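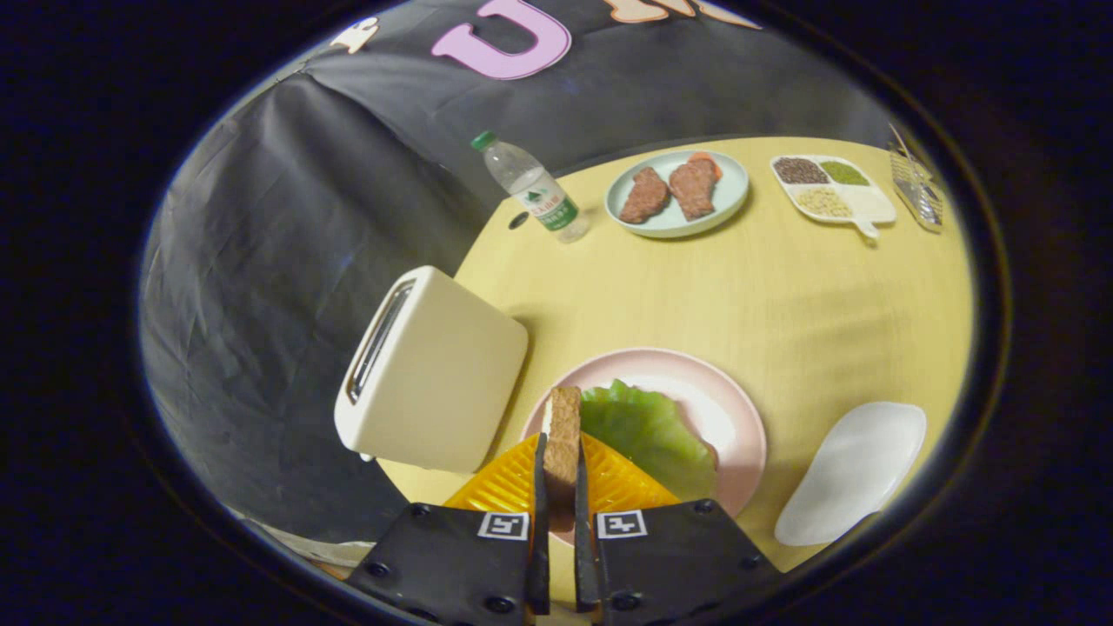
Kęstutis Kütt wrote in the margin of last term's handout that 1000 demonstrations of one task ought to be plenty for anyone. It depends on which 1000. His were all recorded at one table, with every object set down in the same spot, and the policy he trained on them was superb at that table until somebody moved the plate.

Week 4: Collecting demonstrations with a hand-held gripper

What counts as an episode. One episode is one attempt at one task, from an open gripper to an open gripper. Building a sandwich is several episodes or one long one, and you must pick before you start. The Pludlow group picked halfway through and spent most of March relabeling.

What to vary. Positions first, then objects, then the table, then the person. People are the hardest to vary, as everyone believes their own way of picking up toast is the normal one. Toast, by the way, is a good teacher. Squeeze it like a wooden block and you'll have crumbs, and a learner that has only seen wooden blocks will squeeze.

What to keep still. The task wording, the finger pads, the calibration. Keep the markers on the fingers clean and in view - the gripper opening is read from them, and butter isn't transparent.

Mistakes. Keep a fumble if you recovered from it. Throw out an episode if you stopped to talk, put the gripper down, or ate the object. Jaqueline Rosales's set for the Sorkby kitchen began as 707 episodes and lost 28 on review, all of them for talking.

Speed. Move a little slower than you'd like to. Demonstrators speed up after lunch, and the model will learn that too, without learning about lunch.

For the lab: each pair records up to 200 episodes on one breakfast task of your choice. Write the task in a single sentence and hand it to Khairul Majimbun before you record. If the sentence contains "and then" twice, he'll hand it back.

Reading: chapter 3 of the course notes, and Montes's comments on the Vuken data, including the rude ones.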